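Notebook entry, December 8, 2025
Lellport audio lab, playback software
Entered by Séverine Courtois

Work continued today on the lyric display in the Coste player. The fault reported by the Barnholm office in September was reproduced on build 218. When a listener moves from a saved file to an internet radio station and back again, the lyrics resume at the wrong line. The music itself is not affected.

The fault does not appear when the switch is made between two saved files. It was therefore traced to the station buffer, which keeps its own clock and does not hand control back to the player when the station is closed. The log shows the lyric timer still reading from the buffer 4 seconds after playback has returned to the file.

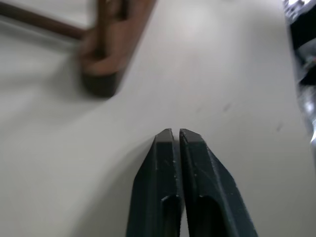
A change was made so that the timer is reset whenever the source changes. Nine songs were then tested from the shared library. Seven kept correct time. The remaining two drifted toward the end, both of them live recordings with lyric files made for the studio versions. These should be recorded as a library matter and kept apart from the present fault.

Song recognition was not tested. The Wirkville server was down for maintenance – access has been requested again.

Outstanding:
Repeat the test with the screen locked.
Confirm that the reset does not clear the play queue.
Ask Barnholm which stations their listeners were using.
Replace the lyric files for the two live recordings.

The change remains on the test branch and has not been merged.

S.C.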